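Why Do Things Come in Different Containers?
By Thư Lục
Last updated: 1 Jun 2020

Have you ever helped clear off a table and noticed just how many shapes there are? Some things are tall, some are squat, some are round as a ball, and some roll away the moment you let go of them (usually toward the person who isn't looking!). Every one of those shapes was picked by somebody, or else by nature, and it's great fun to guess why.

Let's start with tubes. A squeeze tube is just right for thick, gloopy stuff like face cream or toothpaste. Thick stuff is lazy. It doesn't like to pour, so you have to push it, and a soft tube lets you do the pushing with your fingers. Lots of tubes stand on their caps, too, so the cream slowly slides down and waits by the opening for you. 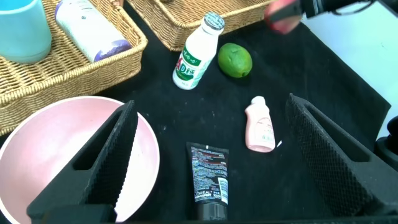

Bottles are for runnier things. A yogurt drink pours easily, so it goes in a bottle with a cap that closes up tight, and you can carry it to the park without a puddle in your bag. Soap and lotion often live in bottles as well, and that's why it's smart to read the label before you open anything. A little pink bottle could hold bubbles, or shampoo, or something that tastes perfectly awful! If you can't read the words, ask a grown-up.

Now, a bowl has no lid at all. Its wide opening is made for reaching in, with a spoon or with your whole hand, and it's a lovely home for fruit. And fruit, if you think about it, comes in a container of its own! A lime has a green peel that keeps the juice inside, and it grew that peel all by itself on a tree.

Baskets are the big helpers. A wicker basket is woven, over and under, over and under, and the little gaps let air move through. You wouldn't want to pour milk in one (oh dear, no), but for holding a bunch of smaller things together, it's wonderful.

Try this at home: ask if you can gather up to 9 containers from the kitchen and the bathroom, all with their lids on. Sort them into ones you squeeze, ones you pour and ones you reach into. Is there one that doesn't fit anywhere? Make up a new group for it and give it a name.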